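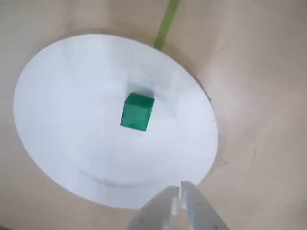 3.2 Plate, cube and table

The second part of the study looked at how easily people find the border of a white plate on a light table, and how well they judge the place of a small thing lying on it. Earlier work on tableware and contrast has mostly compared strongly colored plates with white ones. We kept the plate white throughout and changed the table surface instead, which is closer to what happens in a canteen or at home, where the plates stay and the table is whatever it is.

A single cube took the place of food. Real food spreads and leaves marks, and two portions of peas are never the same. A cube has a clear middle and flat sides, so its distance from the rim can be measured with a ruler. Green was chosen after a short pilot in February, in which yellow cubes were often lost against the pale tabletop and red ones were named quickly on every surface.
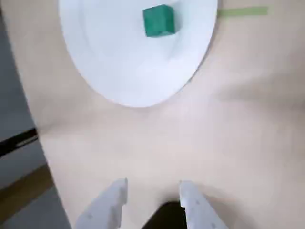
Nobuhle Botha

Figure 2. Green cube on a white plate, pale tabletop. A strip of lighter green tape lies on the table beside the plate.

As Figure 2 shows, the plate and the pale tabletop are close in lightness, and the rim is marked mainly by shading. The cube stands out far more than the plate does. This difference matters for the task. A person can point to the cube at once and still be unsure where the plate ends.

We asked 175 adults to do the task on two surfaces, a pale one and a dark one. They first pointed to the cube, then traced the rim in the air with one finger, and last said whether the cube was nearer to the rim or to the middle. The dark surface was a Grastel table cover, pulled flat and taped underneath. Sessions were held in the morning, with the ceiling lights on and the blinds down. Answers were entered on the Dotelano form (see Appendix B) and checked against the sheet by Fitzgerald Castellanos.

Rim tracing was slower on the pale surface, and the errors were mostly on the side where the shadow was weakest - people tended to draw the plate too small. Pointing to the cube hardly changed between surfaces. We return to this in Section 4.

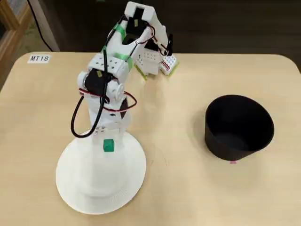
Would a colored rim on the plate have the same effect as a darker table?

It may help with finding the edge, but we did not test it. All plates in this part were plain white, and the results apply only to those.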